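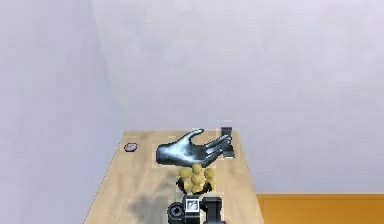

Comparing two hand models in the simulator before you commit to one

If you have to choose between a five-digit hand and a simple two-jaw gripper, a day in simulation will save you a lot of bench time. These are the steps we use at Machala. They assume you already have an arm model loaded and a working controller.

1. Set up one table and leave it alone

Use the same tabletop, the same walls and the same lighting for both hands. Keep the objects few and well apart. We use a small upright block, a flat hexagonal piece and a group of yellow pieces with rounded tops on a black base. The block tests a side grasp. The hexagonal piece is hard to get under. The yellow pieces sit close to each other, so they show up a hand that is too wide.

Save the layout as a file and load it fresh for every run. Do not nudge things by hand between runs.

2. Check the hand at rest

Load the hand just above the table with the palm up and the fingers straight. Step the physics for 300 steps without sending any commands. The fingers should stay where they are. If they droop or shake, the joint gains are wrong and nothing you measure later will be of use. Griet Van Rooij keeps a note of the gains for each hand in the Berska folder, and it is worth doing the same.

Turn the palm over only after this check passes.

3. Match the controllers

Run both hands at the same control rate and give them the same force limit at the fingertips. The default settings for our two models were far apart, and the first comparison we did in July had to be thrown away.

4. Run the grasps

Do nine attempts per object with each hand. Start each one from a slightly different wrist angle, and use the same list of angles for both. Count a grasp as good if the object is lifted and held for 3 seconds. Write down drops and missed contacts separately.

5. Look at the contacts

A shiny metal finish on the hand makes it hard to see where the fingers touch. Switch to a matt grey material or turn on the contact markers. Igor Vlček also suggests replaying the failed runs at a quarter speed.

6. Save everything

Keep the layout file, the gains, the angle list and the logs in one folder. Our full set came to 244 MB.

Last updated 6/14/22. Send corrections to Ningsih Chin.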